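# Nulo bench arm and enclosure: review after one budget year

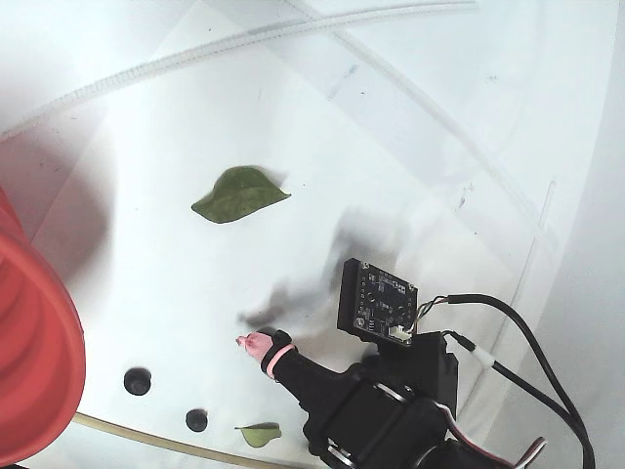

We bought one Nulo kit last April for the seed and leaf sorting work at Macaraeg, and I've been asked to write up whether a second is worth putting in the budget. I run the bench and I also do the purchasing for it, so I've seen both ends. The kit is a small black arm and a white enclosure, and we supply our own leaves. The leaf work is what it spends most of its time on, with a pink rubbery cap on the fingertip doing the touching and the sensor board riding on a bracket above the arm. The enclosure floor curves up into the wall, so there is no corner behind the leaf for bits to collect in. I thought that was a styling choice when I read the brochure. It's now the part I'd miss most.

## What it costs

The arm, board and enclosure came as one line on the quote. Spares and freight came as another, and I should have read that one more closely. Fingertips are sold in packs at $87 and we didn't include any in the first order. Kha Đặng put through a separate order once we saw how fast we were going through them, and paid freight again.

If you are costing one of these, my suggestions are:

- Put two packs of fingertips on the first order.
- Allow $800 a year for consumables and small parts. We came in a little under that, but we borrowed some tubing from another bench.
- Ask for the longer cables at the start. Swapping them afterwards meant half a day with the arm off its mount.
- Budget for someone's time. Jonalyn Layug spent most of her first fortnight on set-up, and none of that was in my original figures.

Training was quoted as optional. We skipped it, and I would pay for it next time.

## What works well

The arm is light enough for one person to shift. It is gentle with thin material, provided the speed is kept low — the default speed is too high for leaves, and we tore quite a few before Jonalyn turned it down. The settings menu is plain and you can save a profile for each kind of job. We have one for broad leaves, one for small pale ones and one for seed.

The white interior is good to work with. Green shows up clearly on it, and so does dirt, so people clean it. A damp cloth does most of the job.

Support has been decent. I've rung them on four occasions and got a person each time. On a Thursday afternoon in the middle of our busiest stretch they talked Eduardo Agbayani through a firmware rollback over the phone, and he was running again before he went home.

## What doesn't

Cables are the main complaint. They come off the arm in several directions and the kit includes nothing to tidy them with. We label ours. The thin servo wires are the ones I worry about, as they catch on sleeves, and one connector has already been replaced.

The lighting is very bright and there is no dimmer. The upper part of the wall washes out, and the arm's own shadow can fall across the work. Rowena Evangelista wrote a correction for this, and it helps, but it took her a week that I'd have preferred to spend elsewhere.

The manual is thin. It has two pages on calibration and nothing on storage. Warranty on the arm is fine, but the sensor board is covered for only 60 days, and extending that has to be done at purchase. We missed it.

## Compared with the others

We looked at the Geltach and the Fliveta before buying. The Geltach is better built and has its cables run inside the arm, but the quote was well past what we had, and it needs a bench to itself. The Fliveta was cheaper to buy. Its fingertips are glued on and have to go back to the dealer for replacement, which would have had us idle for days at a stretch. Prasanna Chowdhury ran a Fliveta at his last job and liked it for heavier parts. He agreed it was the wrong one for leaves.

## Would I buy a second?

Yes, with changes to the order. I've asked for the arm, two packs of tips, the long cables, the extended cover on the board and one day of training. I have left the enclosure off for now, as the two arms can take turns in the one we have until the new room is ready. If the room slips past the end of the budget year, I'll add the enclosure to the following one and we'll keep a roster.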